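Reviews > Grippers & End Effectors > Bin Picking

Stougaard SG-4 two finger gripper: four weeks in the bin
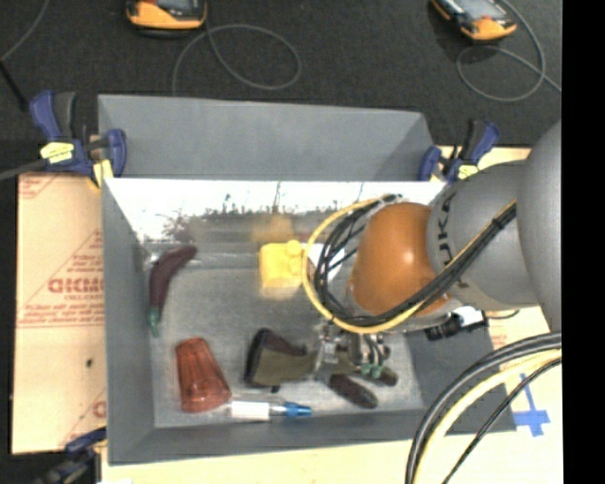
Words: Ketill Mikkelsen | Bench notes, May

Quick one, I have to give the gripper back tomorrow. Short version: good fingers, annoying software, would buy if the price came down.

Setup first. KUKA arm, gray bin clamped down at the corners, mixed junk on the bin floor. Eggplant, ribbed tumbler, yellow blocky toy, a few dark long things that blend into each other. Same kind of mix I used for the Loltine last winter so the numbers sort of compare. Not a lab test. One guy, one bin.

Fingertips. The small green ones. Best part of the package. Grippy without being sticky, and narrow enough to get down between two items that are touching. The Loltine pads are wider and kept nudging the neighbor out of the way, then the camera had to look again. Swapped the tips once, took 7 minutes, most of it hunting for the right hex key.

Picks. 49 tries per gripper, no resets. Stougaard got 48 of the easy set (block, eggplant, anything fat). The Loltine dropped 4 on the same set. Hard set was closer. Both hated the tumbler on its side, fingers close on the ribs and it rolls. Coming in across the narrow end helped. Slim tubes near the front wall are the other sore spot, you run out of room before you run out of stroke.

Force control. Fine at the low end, jumpy in the middle. There's a setting in the Samuvel controller that smooths it but it's buried under "advanced motion" and resets itself every time you power down. Every time. I wrote to support and got a nice answer that it's on the list.

Cables. OK so this is my real gripe. The thing wants its own power and its own data run, and on top of what the arm already carries you get a fat bundle looping around the wrist. I gave it plenty of slack and tied it back, and still limit wrist rotation in software to be safe. The Loltine has one skinny cable. If your cell is tight think about this before anything else.

Camera. Used an overhead depth cam from Karkstead, not part of the kit. Clear plastic is still hopeless and the shiny back wall of the bin throws glare right where you dont want it. Going to try matte tape on it. No fault of the gripper but it cost me a good chunk of an afternoon before I stopped blaming the fingers.

Noise: low. Weight: heavier than I'd like, roughly a third more than the Loltine. Manual: bad, two pages are the same page.

Who's it for? Mixed bins with stuff packed close together, where you have room for teh cables. For plain boxes get the cheaper one.

Score 7 out of 10. Would be an 8 if that setting stuck.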